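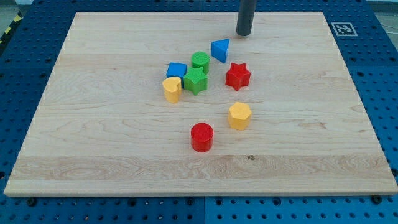 *Figure 1. Blocks from the shape-sorting toy on the wooden board, work table in room 2.*

# Sorting by touch: which block shapes are easy to tell apart?

Project report, 27 November 2020

## 1. Why we chose this topic

In our course on design for young children, each group had to take one simple toy and study it. Our group took the blocks of a shape-sorting toy. Everybody knows this toy, but we could not find much in our textbook about how well the shapes can be told apart by the hand alone. We think this is a good question, because a child often looks at the box and holds the block without looking at it.

The question of our report is: which shapes are mixed up when the person can only feel them?

## 2. Materials

We used eight plastic blocks. Among them are a blue cube, a blue triangular prism, a green cylinder, a green star with five points and a yellow heart. The surface of the blocks is slightly rough and matte. The top of the cylinder has very fine ridges, and this became important later in the results.

The blocks were placed on a light wooden board, which we put on the blue work table with the holes. At first we worked directly on the table, in September, but the fingers of the participants went to the holes and they lost attention. On the board this problem was gone. The board is flat and quite large, so there was enough space to leave the blocks apart from each other.

For covering the hands we used a cotton bag from the Peltusa shop in Notdale. It is thick enough that the color does not come through.

## 3. Participants and method

In total 18 students of the Fodor building took part. None of them had seen our blocks before the test. All of them agreed that we could write down their answers without names.

The steps were the same for each person:

1. The person looks at all blocks on the board for one minute, without touching.
2. We put one block in the bag.
3. The person puts one hand in the bag and says the name of the shape.
4. We write the answer, right or wrong, and take the next block.

The order of the blocks was mixed new each time. If somebody did not know the English word for a shape, pointing to a drawing was also accepted. We did not give a time limit, but we noted when a person needed long.

## 4. Results

There were 29 wrong answers in the whole test. Nobody was wrong with the cube. The star was also easy – most people said it after touching only two points.

The heart was more difficult than we expected. Many participants felt the pointed end first and answered "triangle". When they turned the block and found the two round parts, several of them wanted to change their answer. By our rule only the first answer was counted, so these are errors in our table.

With the cylinder we had a different problem. Some people recognized it by the ridges on the top and not by its form. One participant told us this openly after the test. So the good result of the cylinder is maybe too good, and it should be repeated with a block that is smooth on all sides.

## 5. Discussion

We compared our results with the short exercise from the Imance workbook that we used in class. There it is written that shapes with corners are easier for the hand than round shapes. Our results agree with this only partly. The heart has both, a corner and round parts, and exactly this shape made the trouble.

A weak point of our work is that all participants were adults. The hand of a small child is much smaller and cannot close around the whole block. A second weak point is that the blocks were always lying in the bag, so nobody felt how they stand on a surface.

## 6. What we would change

- Count the second answer too, in a separate column.
- Use two bags, so that the next block is ready.
- Write down which part of the block the person touches first.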